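What Clear Glass Does to a Watched Pot: Our Beaker Handling Project
Skastenbridge College, Grosier stream, March 2018

Our project began with a very ordinary bother. In the Wivville lab we share our glassware with two other classes, and by the end of first term the shelf of small beakers was looking rather thin. We wanted to know which habits at the bench were costing us glass, and whether a few small changes would help.

We kept a breakage diary for 11 weeks and wrote down every chip, crack and smash, along with what the person was doing at the time (everyone was very good-humoured about owning up!). The diary came to 27 entries, and 17 of those were small beakers being lifted or set down, which surprised us, as we'd all blamed the washing up. 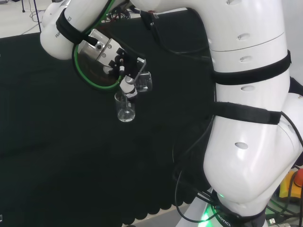 Figure 1. Small clear glass beaker held above the table.

Clear glass is tricky to judge against a dark bench, and we found ourselves putting beakers down a little harder than we meant to. We tried pale rubber mats from the Cortés catalogue, in a lovely soft grey colour, and most of the class asked to keep them. We'd like to run the diary again in May, with the mats down from the first day.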